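Keep the Old Tower
By Elli Kuusisto
May 2, 2019

Most offices I know have a closet with dead desktop computers in it. Ours in Prikedstead had 19 of them by January. Someone had written "recycle" on a sheet of paper and taped it to the door, and the sheet had been there long enough to turn yellow.

I think most of those machines should be opened before they go anywhere, and I think more people should be the ones to open them. 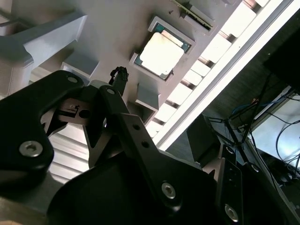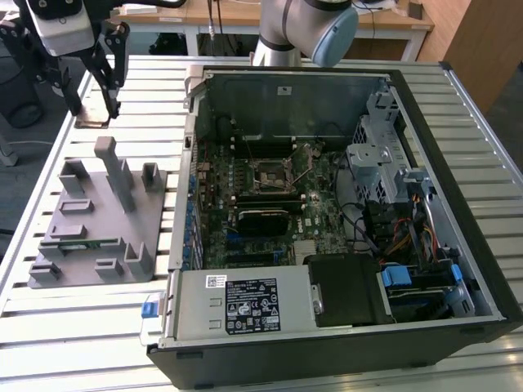 The case against this is easy to make. Time costs money. A new office desktop is cheap compared with a day of somebody's wages, and an old one will be slower even when it works. The firm that handles our equipment, Hoekstra, told us it would take everything away for one flat fee and we would never have to think about it again. Their man was polite and he was right about the fee.

What the offer left out was how little was wrong with the computers. When we went through them, the usual faults were a bad drive, a tired power supply, or a memory stick that needed to be pulled out and pushed back in. A few had nothing wrong at all. They had been replaced on a schedule, and the schedule did not ask whether they still ran.

A desktop tower is one of the last things in an office that was built to be taken apart. The side panel comes off. The drives come out of the cage, the cards come out of their slots, and the processor comes out of its socket if you lift the lever and don't rush. Almost everything is held by the same kind of screw. Compare that with the thin laptops we bought to replace them. On ours the memory is soldered to the board and the battery is glued down. When one part goes, the whole thing goes.

I don't want to oversell the work. Sockets with pins in them are easy to ruin, and a bent pin can finish off a good board. Old thermal paste gets on everything. Power supplies should be left closed by anyone who isn't trained to open them. You will also find that two machines bought in the same order don't always take the same parts. We had a pair of Zultex towers with the same label on the front and different boards inside, and we lost most of an afternoon to that.

Still, it can be learned. I learned it in my forties, from a library book and a neighbor in Stamholm who used to fix cash registers. The tools were a screwdriver, a wrist strap and some egg cartons for the screws. I have spent more on a pair of shoes.

The money argument isn't as one-sided as it looks, either. We spent up to 50 dollars on each machine we kept, nearly all of it on solid-state drives. A replacement order for the whole closet would have run past 2,000 dollars before anyone paid for setup. The old ones now do email, invoices and the label printer, and that's what the front desk did with them before.

Some of them really were finished, and those went to Hoekstra after all. I have no quarrel with recycling. My quarrel is with sending a whole computer to be shredded over one bad part, and with the idea that finding the bad part is a job for somebody else.

If your office has a closet like ours, ask for the key. Wipe the drives first, or take them out and put them somewhere safe. Then take one tower to a table with good light, lay it on its side, and remove the panel. Take a photo before you unplug any cables, and label the ones that look alike. You'll want both when it's time to put it back together.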